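Workshop > Notebooks > Hand tools under review

Last updated: September

Winddale hand-held gripper, trial kit, second entry

Started at 9.30. The kit from Winddale is on loan to us for 30 days and I want to write my opinion before I become too used to it. Berenice Orozco asked me to be strict, as Povcombe will pay for the full set from the same budget as the new benches.

What we have in the case: two hand-held grippers, one charger, one spare pair of fingers, a small bag of screws, a printed booklet of 36 pages. The booklet is well made but the chapter on calibration speaks about an older handle, with the trigger on the other side. I lost a good part of the first morning with this. I wrote to the seller at Skindcombe and they sent a corrected page the same afternoon, so the service is good, the booklet less.

Weight. After 90 minutes of demonstrations my wrist was tired but not painful. Josée has smaller hands and she says the trigger is too far forward for her. She can close the gripper with two fingers, but then she cannot keep it level when it comes down to the table. The seller offers a shorter trigger, which must be ordered separately. I have asked for the price and I have no answer yet.

Fingers. They are black plastic wedges. I find them strong, perhaps stronger than needed. With big objects I have no complaint. With thin objects lying flat, for example a brush handle, one must come down very near to the table and the plastic rubs on the surface. Scuffs do not change the grip as far as I can feel, but I would like to know how many weeks a pair can live if we work every day. The booklet says nothing about this. Question to the seller, number one. 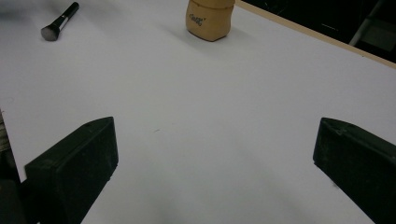 The white table top was Berenice's idea and I was against it at first, because I thought the reflections would disturb the tracking. I was wrong. We did the same short series on the white top and on the old grey mat, and the tracking was lost more often on the mat. What I do see on white is the soft shadow which the tool makes under itself. I have turned the left lamp a little to the wall and will compare again.

For the objects we use the dressing-table group: small pots, brushes, things with a lid. The Medrano project needs exactly this kind of handling, so it makes no sense to test with cubes. Round objects are the more difficult ones. If the two fingers do not arrive together, the first one pushes the object away before the second one touches it. My method now is to open wide, stop for one breath, move forward until the object is well between the fingers, and only then close. Josée closes while she is still moving. Her way is quicker and she loses the object more often. We should agree on one way before we record anything that we want to keep.

Software. The recording starts with one press and stops with one press, and I like this very much. The review screen is slow. To delete a bad demonstration I must confirm two times, and after it the list jumps back to the top. In a long session this is really annoying. Josée found that the arrow keys work also, but the list does not show which line is selected.

Battery: one charge was enough for the morning session and for part of the afternoon. At 15.40 the light became orange and I stopped there, I did not want to lose a file. With two grippers and only one charger we must plan the breaks. A second charger should be in the offer from the beginning, in my opinion.

Compared with the older tool which we borrowed from the Povcombe teaching room, the handle is better, the trigger is softer, and the fingers are easier to change (one screw less, same key). The older one had a better case.

To do:
- ask Skindcombe about the life of the fingers and the price of the short trigger
- repeat the white table series with the lamp turned
- Josée Leclerc to try the spare fingers with a thin rubber layer, if the glue holds
- write down our closing method on one page and put it on the wall
- return the old calibration page, they want it back for some reason

My feeling for the moment is yes for one kit, and wait for the second. Berenice will try it herself tomorrow at 10.00 and I will add her remarks under this entry.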